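Come pick things up with us (the Plonent student project needs people)

Posted by Caoimhe Hegarty, project lead this year

Hi! I run the Plonent project, the student robotics group that's trying to teach an arm named Aven to do chores. We're looking for participants for the fall round, and I'd love it if you'd read to the bottom before deciding you're not technical enough. Most of our best people last year came from nursing, theater and geography.

The short version: you hold a gripper in your hand, you do ordinary small jobs with it, and the gripper records how you did them. Our training team (Kha Đào and Torbjørn Wallin, mostly at night, mostly on cold pizza) takes those recordings and uses them to train Aven. Last spring we finished with 637 usable recordings. We want 700 new ones before the Trarkura student challenge, and the group we've got can't do that and pass their classes too.

What you'd be doing

A session is two hours. You get a task card, say "put the cup on the saucer" or "move the socks into the bin," and you do it again and again with small changes. Different starting spot, different cup, other hand. It's repetitive, I won't lie, but people chat and somebody always brings a speaker. You'll drop stuff. Dropped stuff is fine, just say "drop" out loud so whoever is logging can mark it, then reset and go again.

We'd like you to sign up for at least two sessions, since the first one is mostly getting used to having a pincher where your fingers should be. After that you can come as often as you want. If you get hooked (it happens!) there's room on the build side too. Diệp Thái started as a participant and now redesigns our finger pads about once a month, whether we ask her to or not.

Who we want

Anyone enrolled here, any major, any year. Left-handers, PLEASE. We have almost no left-handed recordings and Aven shows it. You should be okay standing for stretches of time, though there are chairs and we can set up seated tasks if you tell us ahead. Closed shoes, and tie back long hair.

What you get

A meal voucher for every session, a project shirt after your second one, and your name in the credits on our challenge entry. First-years can also use the hours toward the engineering practice requirement – ask Corey Ngata for the form, he signs them. 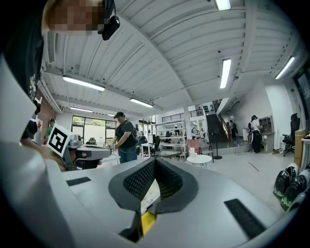

Do I need to know how to code?
You don't. Participants never touch the software, and if you move over to the build team later we'll teach you whatever you need.

How to sign up

Email the Plonent inbox with your name, your major, which hand you write with and which evenings you're free. Sessions start at 6 p.m. in the Huỳnh workshop, and the first one for new people is on a Monday in October. I'll write back with the exact date and a short consent form. Please read the form – it covers what the recordings are used for and how to have yours deleted.

If you want to bring a roommate, bring a roommate. Just have them email too so I can print enough task cards.

Caoimhe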